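# Where Does the Stuff Go? (talk notes, 35 min slot, aim for 30)

*Water on the lectern. Do not touch the thermostat again.*

**Opening**

Start before they've stopped talking. "Raise your hand if you own a drawer you can't open all the way." Wait. Everyone's hand goes up except one man's, and his wife raises it for him. Thank him by name if he gives it.

Say who I am: I write about storage for a living, a sentence that has ended many conversations at weddings. The book took me four years and two desks. The second desk was bought to hold the papers from the first.

**The Lougher closet**

Tell the Lougher story. Apartment building, every unit built with one closet, the depth of a coat hanger minus an inch. You can hang a coat in it if you leave the door open, and then you can't get to the bathroom. When I visited, tenants had taken the doors off and were keeping them under the beds. The doors were now the biggest thing they had to store.

(Pause. If they don't laugh, move along quickly, the next bit is better.)

Osian Gittins managed the place for years and kept a list of what people asked for when they moved out. Top of the list: more closets. Second: somewhere to put the closet doors.

**More room, more stuff**

My one serious claim, so slow down. Storage fills at the speed you can afford it. We bought a hall cupboard for the winter boots and within a season it held a fondue set, a tent with no poles and a bag of other bags. The boots were on the floor beside it, looking patient.

Mention Sioned Penry's survey of her own attic. She wrote down 300 items and could say where she got nearly 35 of them. One was a box marked MISC that contained a smaller box marked MISC. She kept both. She says the labels are still accurate.
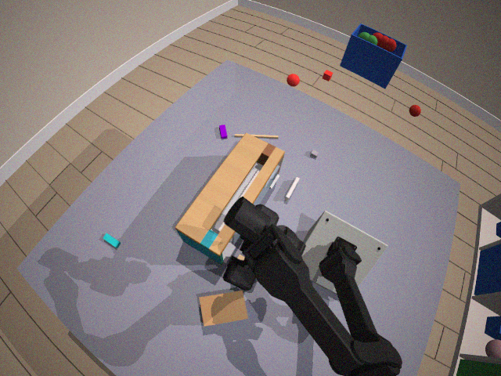
Furniture companies know all this and have built a whole language to avoid saying it. The Greltska catalog calls a shelf a "moment." Noltska, across the parking lot, sells a bench with a lid and describes it as "seating that remembers." My quarrel is with the low cabinet, the long box with a flat top. Somebody will tell you the top is for display. Go with the tan wooden one up on the screen: open side, pale gray inside, a good long stretch of flat brown lid. Give that lid a weekend in my house and it has mail on it. By the following month it has mail and a bicycle pump, and the inside holds the one thing you need, behind the thing you don't.

Flat surfaces are storage. Say it twice. Look at the piano owners.

**Honedness**

Now the decluttering people. Be fair. I took the Honedness course, two evenings, and I did throw out a blender. You hold each object and ask whether it sharpens your life. I held a potato peeler and got a confusing answer.

What I did like was the exit shelf. One shelf by the front door, and anything that sits there through the end of January leaves the house. Ours worked very well until I lost a library book and a good hat.

(Skip the hat story if we're past the half hour. It's a four-minute story and the hat does not come back.)

**Close**

Ask them to go home and measure one thing: how far the hall closet door opens before it hits something. Write the number down. Lose the number.

Questions. Someone will ask about vacuum bags. The answer is that they work until you open one, and then you own a very large duvet.

Books are at the back table, hardcover only. Yes, they take up room.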